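À l'intérieur du fort d'Omatley, avec la guide qui en garde les clés

6 Mar 2026

Le fort d'Omatley se trouve sur une colline basse, au bord de l'estuaire, à une demi-heure de marche du village. On le voit de loin, mais on ne comprend pas tout de suite que c'est un fort : les remparts sont couverts d'herbe et, depuis la route, on pourrait penser à une simple butte. J'ai rencontré la responsable des visites, qui travaille dans ce lieu depuis neuf ans et qui loge une partie de l'année dans l'ancien pavillon des officiers. Elle préfère que son nom ne soit pas donné. « Les gens viennent pour les murs », m'a-t-elle dit au téléphone, quand j'ai demandé le rendez-vous.

Je ne suis pas historien et le français n'est pas ma première langue. J'ai donc posé des questions simples, et elle a eu la gentillesse de répondre lentement.

Un chantier commencé tard

La première pierre a été posée en 1729. C'est la date gravée au-dessus de la porte principale, et ma guide y tient beaucoup, parce que plusieurs brochures anciennes donnent une date antérieure. « Il y avait avant cela une redoute en terre et en bois, à peu de distance d'ici. Les deux ouvrages ont été confondus pendant longtemps. La redoute n'avait pas de fossé, elle n'avait pas de casernes, elle servait à surveiller l'entrée de l'eau et rien de plus. Quand on me demande l'âge du fort, je donne l'âge de la porte. »

Le plan est un carré avec un bastion à chaque angle. Trois des quatre bastions ont gardé leur forme. Le quatrième, celui du nord-est, s'est affaissé dans le fossé après un hiver très pluvieux, et les ingénieurs de l'époque ont choisi de le refermer par un mur droit. Cela se remarque bien quand on fait le tour par l'extérieur : la pierre est plus claire et les joints sont plus larges.

« C'est mon endroit préféré », dit-elle. « Dans une école d'architecture militaire, ce mur serait considéré comme une faute. Il laisse un angle mort, on ne peut pas tirer le long de la face est. Mais il a tenu, alors que le beau bastion n'avait pas tenu. »

La garnison prévue était de 200 hommes. Ce chiffre n'a été atteint que pendant une courte période. Le reste du temps, les casernes étaient à moitié vides et l'on y gardait du foin, des cordages, parfois les bêtes du village quand l'estuaire débordait. Les registres mentionnent à plusieurs reprises un désaccord entre le commandant et les fermiers au sujet de la paille. Ma guide les a lus tous. Elle trouve que ces pages sont plus vivantes que les rapports d'inspection, qui disent toujours la même chose : la poudre est humide, le puits est bas, il manque des chaussures.

La question de l'eau

Le puits se trouve au centre de la cour. Il est fermé par une grille et on peut se pencher pour entendre tomber un petit caillou, ce que font tous les enfants. Sa profondeur est de 30 mètres. Il a été creusé dans une roche dure, et le travail a duré plus longtemps que la construction de la porte.

« Un fort sans eau est un fort perdu au bout d'une semaine », explique-t-elle. « Ici, l'eau du puits devenait salée pendant les grandes marées. On a donc ajouté deux citernes sous la courtine sud, pour recueillir la pluie des toits. Une des deux fonctionne encore. Je m'en sers pour arroser les plantes du pavillon, et la direction le sait. »

Nous sommes descendus dans la citerne qui ne sert plus. Il faut se courber pour passer, et ensuite la voûte s'élève d'un coup. L'air y est frais. Au fond, on distingue sur l'enduit une suite de traits horizontaux, tracés par ceux qui mesuraient le niveau. Le plus haut est à la hauteur de mon épaule. Elle m'a demandé de ne pas le toucher, et elle a elle-même gardé les mains dans les poches pendant toute la descente.

Le fort n'a jamais subi de siège. Je lui ai demandé si cela décevait les visiteurs. Elle a réfléchi un moment.

« Certains, oui. Ils cherchent les impacts des boulets et je dois leur dire que les trous dans le mur ouest viennent des échafaudages. Mais un ouvrage comme celui-ci était fait pour que personne n'ait envie de l'attaquer. Du point de vue de celui qui l'a payé, c'est une réussite complète. »

Après les soldats

L'armée a quitté les lieux sans cérémonie. Le terrain a été loué, puis vendu à la société Fleltard, qui fabriquait des conserves de poisson et qui voulait utiliser les casemates comme entrepôt. On voit encore, dans la casemate du milieu, les rails étroits sur lesquels circulaient les chariots. L'entreprise a percé une ouverture dans le rempart sud pour faire entrer les camions, et c'est par là que passent maintenant les visiteurs en fauteuil roulant.

« On me dit souvent que c'est une blessure dans le monument. Je comprends cette opinion. Pourtant, sans cette société, les toits n'auraient pas été entretenus et il n'y aurait plus rien à visiter. Et l'ouverture est très commode, je l'avoue. »

La restauration est conduite aujourd'hui par l'association Wellunar. Elle a commencé par le relevé complet des maçonneries : 469 pierres de parement ont été numérotées, démontées et remises à leur place sur la seule face du bastion sud-ouest. Les numéros étaient écrits à la craie grasse et la pluie en a effacé une partie pendant la première campagne. Il a fallu recommencer avec les photographies. Ma guide a participé à ce travail et elle en parle avec une certaine fatigue.

Elle regrette surtout le mortier. Pendant une réparation plus ancienne, on avait employé du ciment, trop dur pour cette pierre, et l'eau restait prise derrière. Les maçons ont tout retiré à la main. Le nouveau mortier est à base de chaux, avec le sable de l'estuaire bien lavé. Il sèche lentement et on ne peut pas le poser quand il gèle, ce qui réduit beaucoup la saison de travail.

La prochaine étape concerne le pont dormant, à l'entrée. Les poutres sont saines, sauf deux. Les travaux doivent débuter en juin, et pendant ce temps l'accès se fera uniquement par le côté sud.

Dormir dans le pavillon

L'ancien pavillon des officiers possède quatre chambres. L'une est occupée par ma guide, les autres reçoivent des chercheurs et, quand elles sont libres, des personnes de passage qui acceptent un confort modeste. J'y ai passé une nuit. Les murs ont plus d'un mètre d'épaisseur et l'on n'entend ni le vent ni la route. Par contre, on entend très bien le voisin, car les cloisons intérieures ont été ajoutées plus tard et elles sont minces.

Le chauffage est neuf. La salle d'eau est partagée et se trouve au bout du couloir, dans ce qui était la réserve d'armes. Le linge est fourni, le petit déjeuner aussi, mais il faut apporter soi-même son repas du soir ou descendre au village avant la fermeture du café Kingi.

« Je dis toujours aux personnes qui réservent que ce n'est pas un hôtel », précise-t-elle. « Il y a un seul interrupteur pour tout l'escalier, et il est en bas. Prenez une lampe. »
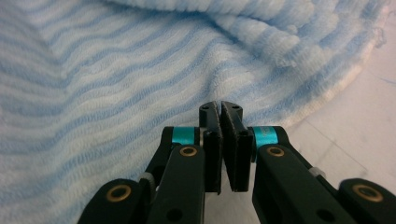 Ce qu'il faut savoir avant de venir

Les visites guidées partent de la porte principale, le matin et l'après-midi. La visite des citernes demande une réservation, car le groupe doit rester petit. Les chemins sur les remparts sont ouverts sans guide, mais ils n'ont pas de barrière - il convient de tenir les enfants par la main, surtout du côté du fossé. Les chiens sont admis dans la cour et ne le sont pas dans les casemates.

J'ai demandé à ma guide ce qu'elle montrerait à quelqu'un qui n'aurait que peu de temps. Je pensais qu'elle choisirait la porte ou le puits. Elle m'a conduit derrière la poudrière, où il y a un banc de pierre taillé dans l'épaisseur du mur. Il est orienté vers l'intérieur et non vers la mer. Elle suppose que les sentinelles s'y asseyaient après leur garde, mais aucun document ne le confirme, et elle ne le raconte donc pas pendant les visites.

« À vous, je peux le dire, à condition d'écrire que je n'en sais rien. »

Nous y sommes restés un moment. Ensuite elle a dû partir, un groupe attendait déjà devant la porte et elle avait laissé les clés des citernes dans l'autre veste.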